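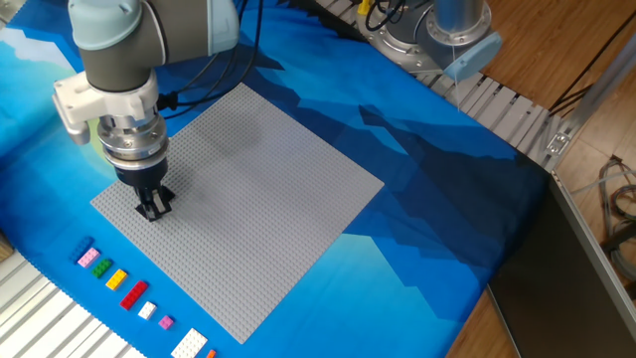
El brazo Plomar sobre la placa base, con las piezas en fila y todo por construir. Foto: taller Wokell.

NOTA DE PRENSA
Junio de 2026

El taller compartido Wokell presenta Plomar, un brazo robótico que coloca ladrillos de juguete casi tan bien como un niño con prisa

La primera demostración abierta será en julio, en el local de la calle Stoketti. Entrada libre hasta completar las 20 sillas, dos de ellas cojas.

El taller compartido Wokell anuncia la puesta en marcha de Plomar, un proyecto de montaje automático con ladrillos de construcción desarrollado por sus socios en noches, festivos y algún cumpleaños familiar del que se ausentaron con excusas flojas. El objetivo declarado es que un brazo robótico coja piezas de una fila, las lleve hasta una placa base gris y las encaje en el sitio previsto. El objetivo no declarado era ordenar el armario del fondo, y sigue pendiente.

El puesto de trabajo ocupa una mesa con perfiles de aluminio, cubierta con una tela azul de montañas. La tela la eligió la asamblea por mayoría simple, tras un debate más largo que el dedicado al presupuesto. Encima va la placa, y junto a uno de sus lados se alinean los ladrillos de colores, separados entre sí para que los dedos negros de la pinza puedan bajar sin llevarse al vecino. Esa separación costó varias tardes. En las primeras pruebas, el brazo cogía el ladrillo correcto y, de paso, empujaba los demás hacia el suelo de madera, donde un socio descalzo los localizaba enseguida.

En el último ensayo interno, Plomar intentó 80 colocaciones y completó 47. El taller considera que la cifra es buena y ruega a los medios que no la conviertan en porcentaje. De los intentos restantes, la mayoría terminó con la pieza apoyada sobre los tetones sin llegar a encajar, un resultado que desde cierta distancia parece un éxito y que durante una semana se anotó como tal.

La dificultad principal está en el último milímetro. Llevar un ladrillo hasta la placa es asunto resuelto; apretarlo con la fuerza justa, y en el ángulo justo, es otra cosa. Si la placa queda algo girada sobre la tela, el programa tiene que saberlo, y hasta la versión 2 el programa no sabía nada y tampoco preguntaba. Ahora se toman tres puntos de referencia antes de cada sesión - a mano, con paciencia y con una hoja plastificada que explica el orden.

El código de control, los planos del soporte y el cuaderno de errores se publicarán en julio bajo licencia abierta con el nombre de MacAulay, que es como se llamaba el proyecto antes de la votación y como se siguen llamando todas las carpetas. El cuaderno de errores es, con diferencia, el documento más extenso de los tres. Se recomienda empezar por él.

Durante la demostración, el público podrá proponer un dibujo sencillo para que el brazo lo reproduzca en la placa. Por sencillo se entiende una línea recta. Las peticiones de castillos, naves y retratos se recogerán en una caja y se leerán con cariño en la siguiente asamblea. También habrá una mesa para construir sin ayuda mecánica, prevista para menores de diez años y para adultos que se impacienten.

Wokell busca además donaciones de ladrillos sueltos, de cualquier color y preferiblemente sin morder. No se aceptan instrucciones, cajas vacías ni consejos sobre cómo se habría hecho más rápido con dos manos. Las piezas pueden dejarse en la entrada del taller en horario de tarde.

Sobre Wokell
Wokell es un taller compartido de electrónica, carpintería y reparaciones que se mantiene con las cuotas de sus socios. Entre sus proyectos anteriores figuran un riego automático para macetas y una puerta que se abría sola, también cuando no se le pedía.

Contacto para prensa
Taller Wokell, calle Stoketti. Se atiende por las tardes. Si no contesta nadie, suele ser por la sierra - conviene insistir.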